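Filed under: Opinion / Workshop Practice

The open day at Curcombe ran for a full afternoon and covered three projects, of which I intend to discuss one. The others were a conveyor sorter and a talk on batteries, and both have been written up elsewhere by people better placed to judge them.

The project I went to see was the Findik arm, a small desktop manipulator driven by hobby servos, with printed links and a two-fingered gripper. The task set for it was to deal with a small blue cube on a flat board. As tasks go it is a modest one. My argument is that it is also the right one to put in front of the public, and that organisers of such days should resist the urge to replace it with something grander.

Consider what a hobby servo does. It takes a position command and moves towards it. In the ordinary type it reports nothing back, so the controller has no direct knowledge of whether the joint arrived. Stack several of these in series and the errors add up along the chain. A small amount of play at the shoulder becomes a larger one at the fingertips, and the gripper has to meet an object hardly wider than its own opening.

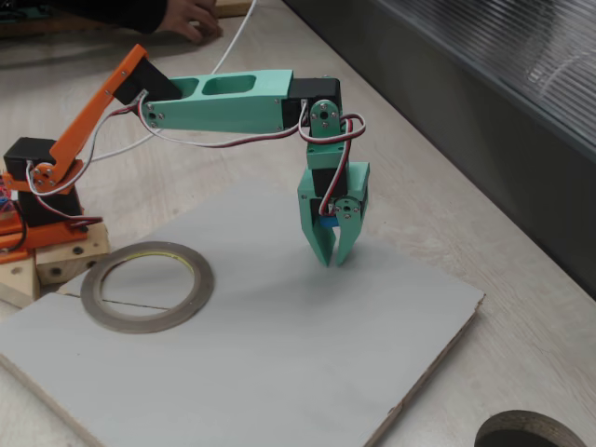
An industrial arm hides all of this. Its joints are stiff, its encoders are good, and its cables run inside the castings. A visitor watching one learns that robots are accurate, which is true of that robot at that price. A visitor watching the Findik can follow a wire from a servo with a finger and ask what it carries. Several did. The answers given were correct, if long.

I have two complaints. The first is that the handout described the arm as "autonomous". The positions had been taught by hand beforehand and stored in a table. Playing back a table is a respectable method and a good deal of factory work is done that way, but it should be called what it is. If the cube is put down in a different spot, the table does not know. The Teuber software used to edit the positions makes this plain enough on its own screen, and the handout could have borrowed its wording.

The second concerns repeat runs. The sheet gave a figure of 200 trials without stating how many were failures, or what counted as one. Does a cube that is gripped on a corner and carried askew pass? I asked and was told it depended. A success rate without a definition of success is of no use to anyone who might want to build the thing, and people at open days do go home and build things. 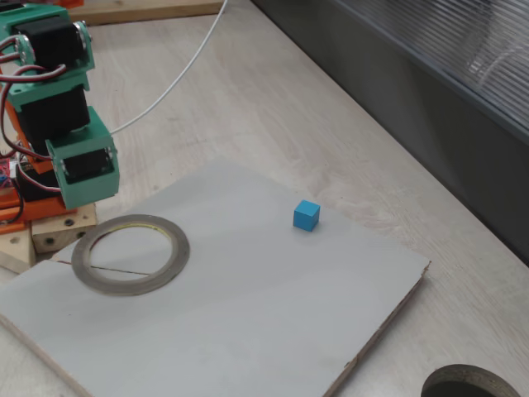
CURCOMBE, April 10, 2022

Against this, the choice of parts was sensible. Printed brackets can be redrawn and replaced overnight, and the wooden blocks under the base are cheap to cut again if the height is wrong. The Suvura design notes, which the builders said they had followed in part, ask for a machined base plate. I see little gain in one at this scale. Servo play will dominate the error long before the base does, and money spent on the base would be better put into the joint nearest it.

What I would ask for next time is simple. Put a ruler beside the cube. Run the same move seven times, mark where the cube ends up on each run, and leave the marks for visitors to see. The spread would tell them more about the machine than any talk, and it would cost a pencil.

We use cookies to remember your reading preferences. Accept | Manage settings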